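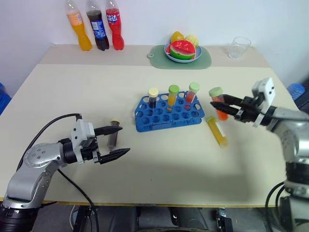 Horkeo tabletop set: the blue rack with three tubes in the back row, and the soda bottles and toy fruit on the rear ledge.

Horkeo Tabletop Sets - README

Overview
Horkeo documents 631 arrangements of small objects on a table. Each arrangement is a short record of where things stand at one moment. The collection is maintained by the Clokeson office and is intended for work on sorting, storage and the naming of everyday items.

Contents
The rack sets center on a blue plastic test-tube rack with round holes in three rows. Capped tubes may stand in the rack, stand on the table or lie on their side. The liquids differ in color, among them dark brown, orange-yellow, red and yellow. The chemical content of the liquids is not recorded, and color must not be read as a sign of it.

Items on the rear ledge are listed as background. These include soda bottles, a clear plastic cup, and a light blue plate of toy fruit on a pale green placemat. Background items are annotated to the same standard as the tubes.

Organization
Records are stored in 2 folders, Ban and Wikine. Ban holds the rack sets. Wikine holds table settings without a rack. Each folder is divided into batches of 50 records, and the last batch in a folder may be smaller.

Annotation
Every record has six fields: item, color, position, orientation, closure and remarks. A tube lying down is entered as "on side" - the direction of the cap goes under remarks. Where a color is in doubt, annotators enter the broader term.

Known limitations
Labels on tubes are noted as present or absent only. Fruit pieces are named by likeness, and some names remain open.

Corrections received by the end of December will be included in the next release.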